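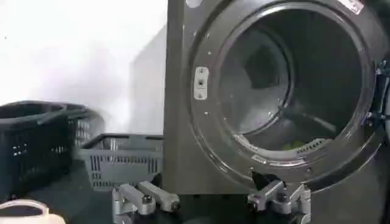

December – headlight aim and lens check, Pollby vans

Started after 5 p.m. so it would be dark enough by the time the first van was set up. The drivers at Pollby have been complaining since fall that they can't see the shoulder on the county road. Two of them said they had nearly hit a parked trailer. Nothing was written up for either one, so all we have is what they told the front desk.

There are 27 vans on the list. We did four tonight. The rest will have to wait for dry evenings, or for the Hodis bay to be free.

Setup

Back lot, the flat part beside the fence. Checked it with the long level and it is good enough for three van lengths, then it falls off toward the drain. Parked each van with the front wheels on the same chalk line. Tires set to the door sticker first, driver's seat loaded with sandbags, normal cargo left in. Fuel was whatever it was. I wrote it down but did not try to match it.

Used the Nieminen aimer for the beam height and the tape on the wall as a cross-check. The aimer's bubble sticks when it's cold. Tap it and read it twice.

For the seeing distance we stood the gray cardboard figure at the right edge of the lane and moved it toward the van until the person in the seat called it. Same person in the seat every time. Low beams only, engine running.

Results

Van A. Lenses yellow and rough on top, both sides. Aim low on the right, close on the left. Figure called at 135 feet. I would not want to drive that at highway speed.

Van B. New lenses last year, aim fine. Figure called at 306 feet. Using this one as the comparison for now.

Van C. Lenses look all right from outside but there's a haze on the inner face that you only see with the lamp on. Sanding won't touch it. Needs assemblies. Called short of van B by a lot, but the person in the seat changed their mind twice, so I've left the number out.

Van D. Right lamp housing loose. One of the three tabs is broken and somebody had packed the gap with folded cardboard. The beam moves when you shut the hood. No point measuring until the housing is replaced. Tagged it for day use only.

Lens work on van A

Wet sanded the left lens only, so there would be an old side and a new side to look at. Went through the usual papers, coarse to fine, then compound, then the coating from the Hodis kit. It took 30 minutes with the masking. Masking was most of that. The paper tore at the corner by the grille and I nicked the paint, small, touched up.

The coating says to keep it out of the rain overnight. Van A is inside. Do the right side tomorrow before anyone takes it out, then re-aim both. Aiming before sanding is a waste, the cutoff line is too fuzzy to read on a cloudy lens.

Things that went wrong

The security light on the fence came on in the middle of van B. Started that one over. Switch is inside the side door, lower of the two.

Chalk line washed out by van D from people walking over it. Use tape next time.

We also forgot to clean the windshields before van A. Cleaned it after and ran the figure again and got the same call, so I kept the reading – but wipe them all first from now on, inside too. The inside of C was worse than the outside.

What I think so far

Most of the trouble is lenses. Aim is second. I had expected it the other way round, and it may still turn out that way with only four done. The older vans get loaded heavy at the back, which tips the beams up, and at some point somebody has probably cranked the lamps down to make up for it. Then the van goes out empty and lights the road right in front of the bumper. If that's what happened to A, re-aiming it loaded will just bring back the glare complaints. Need to settle which load we aim for before doing the rest.

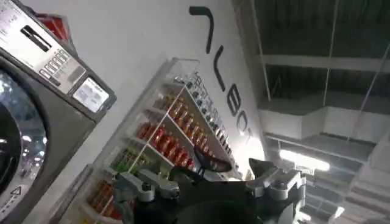
Botstead wrote back that they aim theirs at half load and leave it there, and that they quit restoring lenses because the haze was back by the second winter. They now swap assemblies in pairs and keep the best of the old ones as spares. They also asked whether we were checking the bulbs, which we were not, beyond seeing that they lit.

So add to the sheet:
Bulb type and which way it's seated
Voltage at the lamp plug, engine running
Load in the back, by guess if nothing better
Inner haze yes/no, lamp on

Going with half load for now. Ask Botstead what they pay per pair. Order tabs and one right housing for D. Van A right side first thing.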